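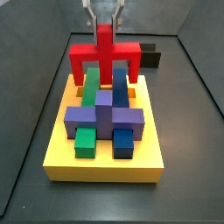
Do I need to be a type designer to apply? A portfolio with letters in it somewhere will do, and we would sooner see a hand-drawn netball club crest with decent spacing than a font family you bought and tilted.

Gurkel makes design files for people who have a deadline and no wish to start from scratch. Icon sets, layered poster templates, packaging dielines, the lot. Our catalogue stands at 2,983 items, of which a fair few are business cards from an era when everybody wanted a wood texture. We are looking for a template designer to help us make new ones and quietly retire the wood.

The job

You'll work on Velero, our range of editable menus and signage for cafes, and later on Trestholm, a lettering collection that has been nearly finished since May. You will draw, build, name your layers properly and write the little help file that goes in the zip. Customers do read the help file, usually at 11 at night, and then they write to us.

The position is three days a week, permanent, from our Brunswick office or from home. Wherever you work, we'd like to see you in person for the monthly catalogue review – there is lunch, and there are arguments about kerning.

What we'd like

Solid vector skills and a good eye for colour. Files that open on somebody else's computer without asking for a font called Final_Final2. The ability to write a plain sentence about how to change a background. Some experience preparing artwork for print, including at least one mistake you now check for every time.

A design degree is fine. So is no design degree. 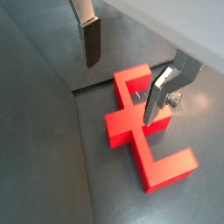

Pay and conditions

Award rate plus a bit, super on top, and a $200 yearly allowance for fonts, books or whatever else you can argue is a font or a book. You keep a credit line on everything you publish with us. We don't pay in exposure, having tried to buy milk with it.

How to apply

Send three pieces of work and a short note telling us which one you'd redo and why. PDF or a link, please. Skip the skill bars – we have never known what 85 per cent of Illustrator looks like. Mark your email "Template designer" and address it to the Mohmand desk, our name for the shared inbox.

Applications close Wed 13 October at 5 pm. Everyone gets a reply, including the people who send us a logo with a swoosh.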